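Hannelore Ruppert does the washing-up after lunch, and she does it before anyone has left the table. "If I sit down with a coffee it won't get done," she says. "So I get up."

She runs the kitchen at Liltivik, a shared workspace on the second floor of an old wool store, where people from several small businesses rent desks by the month. There are 14 of them on a full day. They share a sink, a fridge, a kettle and one long cupboard, and until last November they also shared a large collection of drink bottles that belonged to no one in particular.

"People leave a bottle behind when they change jobs," Ruppert says. "Then the next person thinks it's the office bottle. After a couple of years you've got a shelf of them and half have no lid."

She emptied the cupboard on a Thursday afternoon and put everything out on the tables. Anything unclaimed by five o'clock went in a box for the op shop. The lids went in a separate box, and she spent the following week trying them on one bottle after another. Most didn't fit anything. She kept the odd ones for a month and then threw them out.

Kwan-ho Yeh has the desk nearest the sink and ended up helping. He works for Gilbert, a two-person bookkeeping business, and says he had no strong views about bottles beforehand.

"I had one in there I'd forgotten about," he says. "It had something growing in it. I won't say what I think it was."

The system they have now is simple. Each bottle has a paper label on it. Bottles are washed on Thursdays, left open and stood upright on the table by the window for the afternoon. Lids are kept off until the next morning. A towel stays on the table for the drips, and it goes home with Ruppert at the end of the week. 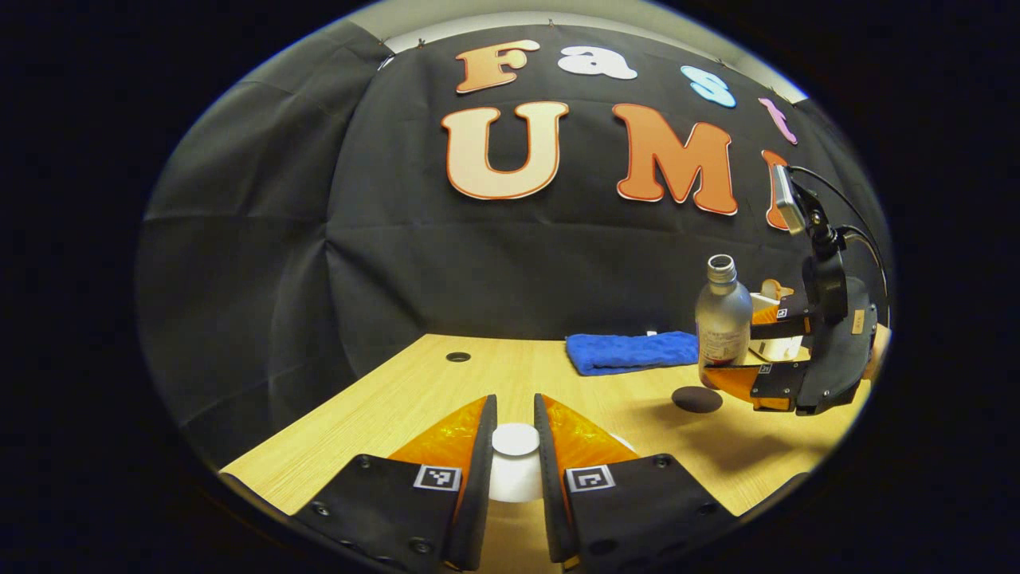
The table at Liltivik, with the blue towel folded along the back and a metal bottle standing open.

Ruppert is particular about leaving the lids off. She says a metal bottle closed while there's still water in it will smell by Monday, and no amount of rinsing will shift it quickly. She uses bicarb soda and hot water, a spoonful to a bottle, and leaves it overnight if the smell is bad. For the neck she has a narrow brush from Dravetti, the hardware shop downstairs. The threads are where the grime sits, she says, and a sponge doesn't get into them.

"I don't use the dishwasher for them," she says. "The labels come off and then we're back where we started."

The labels have been the weak point. The first lot were from a roll of 266 that Yeh found in a stationery drawer, and they peeled at the corners after one wash. The current ones are from a supplier called Gastar and have lasted better, although Ruppert still replaces a few each month. She takes the old glue off with cooking oil and a rag.

Not everyone was keen. One tenant felt that labelling a drink bottle was a bit like school, and kept his at his desk for most of the summer. He has since moved it to the cupboard. Yeh says there was no discussion about it – the bottle was just there one morning with a label on.

Asked whether she'd do the mugs next, Ruppert says she has thought about it. There are 3 shelves of them.

"After winter," she says. "People get attached to mugs."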